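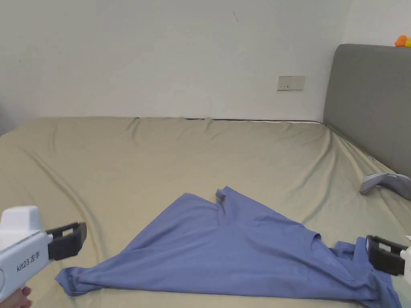
Fig. 1. Blue T-shirt on a beige fitted sheet.

Textiles and Daily Life, Unit 8: Where Blue Comes From
Instructor: Leidy Cusi

Welcome back! We spent November on fibers, and now we get to color, my favorite part of the whole course. Blue first.

For most of history, blue cloth meant indigo or woad. Both plants give you the same dye, and it won't dissolve in plain water, so dyers had to work out a vat with the oxygen taken out of it. Cloth comes out of the vat yellow-green and turns blue in the air while you watch. I have seen it so many times and I still grin!

Terms to know: vat, reduction, mordant (indigo doesn't need one), fastness.

Indigo sits mostly on the outside of the yarn, so it rubs off with wear. Look at the knees of old jeans. Reactive dyes, common on cotton knits today, bond with the fiber itself and hold up far better in the wash.

Reading: Youssra Hajji's chapter on the Llanos dye houses, through page 245. Don't skip the recipes, they're wonderful.

Bring 2 scraps of undyed cotton to the next lab, plus gloves and an apron.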